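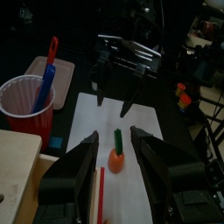 Chapter 4
Density, Packing, and the Space Between Solids

Bulk density is the mass of a material divided by the whole volume it takes up, including the air between its pieces. Particle density is the mass divided by the volume of the solid matter alone. The two values agree for a single solid body and differ as soon as many bodies are placed together in a container. A rounded shape such as the orange body of a toy carrot touches a flat board over a very small area, and a container filled with such shapes will hold a large share of air. Rectangular blocks with flat faces can be stacked with almost none. A cup encloses a space of its own, and whether that space counts as part of the object's volume depends on which definition is in use. This chapter sets out the definitions, the methods of measurement, and the errors that arise when one kind of density is used in place of the other.

4.1 Terms Used in This Chapter

Porosity is the fraction of the bulk volume that is not solid. It is written as a decimal between 0 and 1 or as a percent. Void ratio is the volume of the voids divided by the volume of the solids, and it may be greater than 1. Students often mix up these two terms. If the porosity is n, the void ratio e is given by

e = n / (1 − n)

A material with a porosity of 50 percent therefore has a void ratio of exactly 1.

Loose bulk density is measured after the material has been poured and leveled without shaking. Tapped bulk density is measured after the container has been struck or vibrated in a set manner. The tapped value is normally the higher of the two. A report that gives a bulk density without stating which was measured is incomplete.

4.2 A Worked Case: Gravel at Olterthorpe

Crushed stone from the quarry at Olterthorpe has a particle density of 2770 kilograms per cubic meter. Suppose that a bin is filled with this stone and that the porosity of the fill is 50 percent. The bulk density is

2770 × (1 − 0.50) = 1385 kilograms per cubic meter

A truck bed with a volume of 3 cubic meters, filled level, would then carry 4155 kilograms of stone. If the driver had used the particle density by mistake, the computed load would have been 8310 kilograms, twice the true value.

The same stone delivered to the Jornville yard is screened to a single size before sale. Screening removes the fine pieces that would otherwise fill the gaps between the large ones, so the porosity of screened stone is usually higher than that of the unscreened product. Section 4.5 treats mixtures of sizes in detail.

4.3 Measuring Volume by Displacement

The volume of an irregular solid is found by placing it in a liquid and recording the rise in level. The method assumes that the liquid reaches every part of the outer surface and does not enter the body. Closed pores are counted as solid. Open pores are not, provided that the trapped air is driven out first. Bodies that float must be held under with a thin rod, and the volume of the submerged part of the rod must be subtracted from the reading.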